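Help us compare grippers: participants wanted in Tendholm

Posted Jul 13, 2023 by Gisela Heitmann

Do you like fiddly jobs? Can you hang a spatula on a hook without thinking about it? Then we would love to have you at the Weidemann workshop for a morning or an afternoon.

We are comparing two pairs of hand-held grippers, and we need people who have never used either of them. You hold one gripper in each hand, squeeze to close the jaws and get on with ordinary kitchen jobs: picking up a brush, passing a ladle across, hanging tools on a round stand. It feels very odd for the first few minutes and then, for most people, it becomes great fun. What we learn from your hands goes straight into how we set up the robot arms next door.

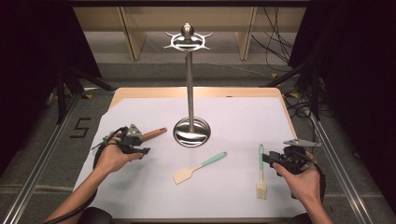 Each session lasts two hours with a proper break in the middle. Svenja Görtz will show you how the grippers work and give you time to play before we record anything. After that you do a set of short tasks with the first pair, have a cup of tea, and do the same set again with the second pair. Half of our participants start with the Denovitz pair and half with the Hasetti pair, so please don't ask for one or the other when you book!

We have 200 places in all and hope to fill them by January. That sounds like plenty, but mornings go quickly. If you can only come after work, tell us and we will see what we can do.

Who can take part

You should be 18 or over and comfortable standing at a table for up to half an hour at a stretch. Glasses are no problem. Left-handed people are very welcome – we have had far too few so far. You don't need to know anything about robots, and please don't practise beforehand (one keen person came along having trained with barbecue tongs for a week, and we loved the effort, but it does muddle the comparison).

If you have a wrist or thumb injury, talk to us first. The grippers are light enough, but the squeezing adds up over two hours.

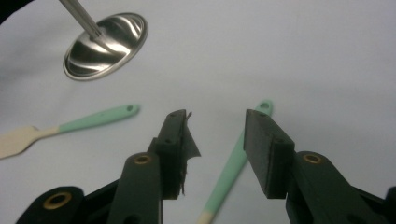 What we are looking at

Mainly the pads and the linkage. One pair closes with a short, firm squeeze and the other has a longer, softer travel, and opinions in our own group are split. Sihan Lu swears by the soft one for thin handles. Gudrun Thiele can't stand it. We would like to settle this with something better than an argument over lunch, so we record how long each task takes, how often something is dropped and what you tell us afterwards. Moans are useful. So are suggestions, even half-baked ones.

Each gripper carries a camera, and another looks down on the table from above. Your hands and forearms will be in the recordings and your voice will not. You can stop at any point and still be paid.
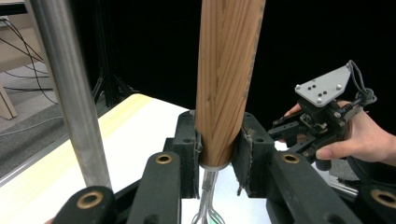 Wooden handle held between the two pads, with a second gripper coming in from the right.

Pay and how to sign up

You get 200 kroner per session, plus your bus fare. Write to Roswitha Lammers at the Weidemann front desk with your name, which hand you write with and two or three times that suit you. She answers most messages within a day. The workshop is a short walk from Tendholm station, and the door is open from 9. Wear sleeves you can push up, and leave rings and bracelets at home if you can.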